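The Counter

Naomi Biwott did not believe in the counter. She had said so on the phone, and she said so again on Saturday, with her coat still on.

"It's stone," said Emilian. "Feel it."

She laid a palm on it. It was gray, flecked with darker gray and black, and it had cost him $485 a foot from a man in Jendport who claimed it came out of the dining room of the old Skandia hotel. The man had a letter. There was always a letter, in Naomi's experience.

"The Skandia burned down," she said.

"The kitchen burned. The dining room was fine."

"Who told you that?"

"Erhan."

Erhan Kozan had also told them that the Cabral place would never flood. Naomi let that one go by and bent until her eye was level with the polish. The light from the window lay across the far side in long pale stripes, the curtain upside down in the shine. Up close the specks were sharp and crowded. Toward the back they ran together like gravel seen from a moving car.

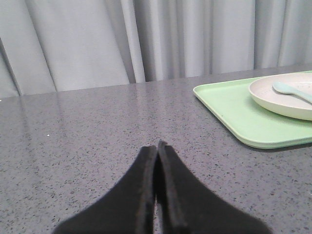
"My mother ate there," Emilian said. "She and Tineke Jansen, every payday. She used to say the tables were cold on your arms even in July."

"Tables. This is a counter."

"He recut it."

"Of course he did."

She ran a thumbnail along the edge, looking for a seam, or a sticker, or whatever it is that gives these things away. She had been appraising furniture for 4 years and had never once been pleased to be right. In March she'd told a widow in Kekberg that her ship's table had never been near a ship. The widow had thanked her and gone on calling it the ship's table.

"What does the letter say?" she asked.

He had it in his shirt pocket. It was one page, signed by a Kolbrún Kirkegaard, manager, and it listed 208 chairs, two sideboards and a piano. Naomi read it through and then read it again, slower.

"There's no stone on here, Emilian."

"It says 'and fittings.'"

"It does say that."

He took the page back and folded it along its old creases. Then he rolled up his sleeves and leaned on the counter with both forearms, and waited, looking out toward the street.

"Well?" she said.

"Cold," he said.

Naomi took off her coat.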